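Unit 4: How a Team Padel Event Is Put Together
Course notes, Introduction to Racket Sport Events
Eun-ji Han

Last time we finished with singles ladders, and a few of you stayed behind to ask why we spend so long on draws before we ever get to courts, balls and officials. Well, the draw decides almost everything else! Once you know how many ties you have to play, you know how many court hours you need, and from there you can work out your staff, your meals and even how many towels to order.

So let's get into team events. A tie is one meeting between two teams, and inside each tie there are several matches, or rubbers. In the padel event we will use all through this unit, a tie has three rubbers, each played by a different pair, and the first team to win two takes the tie. Please do write down whether the third rubber is played when the score is already 2–0. Some organizers play it for the spectators, some drop it to save time, and captains get very cross when they find out on the day.

Our event is the Terkevmont Cup, played in July, with two club sites called Dutar and Skorko. Dutar has the better seating and Skorko has more courts, and you will see that this pulls the schedule in two directions. I like to put the pool ties at Skorko and move over to Dutar for the knockouts, but there are good arguments the other way and I'd love to hear them in your written work.

Pools of four are the friendliest size. Every team plays three ties, so even the team that loses all of them has had a proper trip. Pools of three leave one team sitting out each round, and pools of five drag on. If your entry number is awkward, mix fours and threes, and give the smaller pools to the seeded teams only if your rules say so in advance.

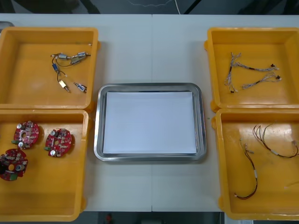
Fig. 4.1. Yellow bins and a steel tray on a white table.

Now, timing. Allow 60 minutes for a rubber in the early rounds, and then add a gap between rubbers for warming up and for the captains to hand in their pairs. Students nearly always forget the gap (I forgot it myself the first year I ran anything, and we were still on court at 11 p.m.). A late-running court pushes back every tie behind it, so leave one free slot in the afternoon on each court and don't let anyone talk you into filling it.

Seeding is the part people argue over. The Heo method, which we will practice in the seminar, adds up the ranking points of each team's best two pairs and leaves out the third. It is simple and quick to check – that counts for a lot when a captain is standing at your desk. Its weak point is that a team with real depth gets no credit for it.

Work to do before the next class:

1. Draw up pools for 30 teams and explain your choice of pool sizes.
2. Write a one-page schedule for the first day at Skorko, with the gaps shown.
3. Seats at Dutar number 790. Suggest how many to hold back for players and team staff, and say why.

Bring two printed copies, please, one for me and one for your partner to mark up.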